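The gripper that wouldn't let go of me

I went to Marnley to spend an afternoon with hand-held grippers and came home with sore thumbs and a strong opinion about finger pads.

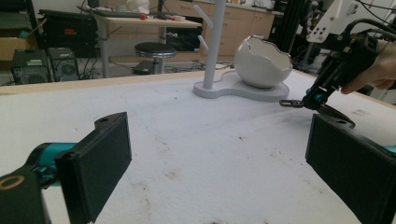
Two grippers, one mug tree

Tahsin Talukder runs the trials at Gulludell, and he'd set me up at the white table with a mug tree and a little egg-shaped pot with a jagged rim, like a shell somebody had cracked for breakfast. I adored it and was terrified of it.

There were two designs to try. The Vadeck has flat black pads, wide and forgiving, and it's the one I'd hand to a beginner (me, in other words). You squeeze, the pads close, and you feel quite clever. The Vídalín ends in a small metal claw, and it's a fussier beast altogether! Tahsin could hook things with it that I couldn't get near, but then he's had months of practice and I'd had a cup of tea.

What the pads don't like is a rim that goes up and down. I came at the pot from the side, low on the belly, and that felt solid. Coming at it from the top, I kept catching one jagged point and losing my nerve. Out of 4 tries from above I'd call one decent.

What I'd change

The weight, mostly. Tahsin wants 100 clean runs from each design before he'll pick a favourite, and by my twelfth I was propping my elbow on my hip and grumbling. A grip moved back even a little would help. I'd also like some colour on the inside of those pads, as black on black makes it hard to judge how far they've closed.

He's promised me another go in December, with softer pads and the same pot. I've been practising on eggs at home, with my kitchen tongs, and we've had a lot of omelettes.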